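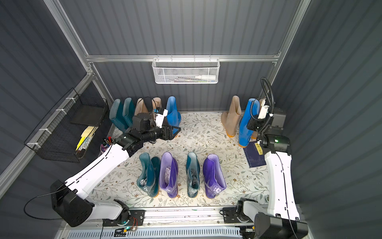 *Fig. 1. Two-arm cell with rubber boots as the work items. Both arms share the front rail.*

## Unit 4: Costing a two-arm cell

Handout, revised 31 May 2023

The arms are the easy part of the budget. They come with a quotation. Most overspends in last year's plans were in the items below, which students left out or entered as "sundries".

**Structure.** Aluminium posts and rails, wall panels, mounting rail, bracket plates. Price the enclosure complete. Lodwood quotes panels and frame separately, so check that both lines are present.

**End of arm.** Each arm needs its own gripper and camera module. Enter a quantity of 2 for each, plus spare fingers.

**Cabling.** Allow for the full reach of the arm, with slack. Hose and cable ties go here.

**Work items.** Boots, mats and baskets are consumables. Do not put them under capital.

### Worked figures

| Line | Supplier | Cost (£) |
|---|---|---|
| Enclosure and rail | Lodwood | 2571 |
| Grippers and cameras, both arms | Heko | 4000 |
| **Subtotal, excluding arms** | | **6571** |

Delivery is not included. Heko's lead time in April was two months, and the order of purchase should follow lead time, longest first.

### Task

Draw up the same table for the Wavulel cell, adding cabling and work items. State which lines recur each year. Use the Gebretsadik template and show VAT on its own row.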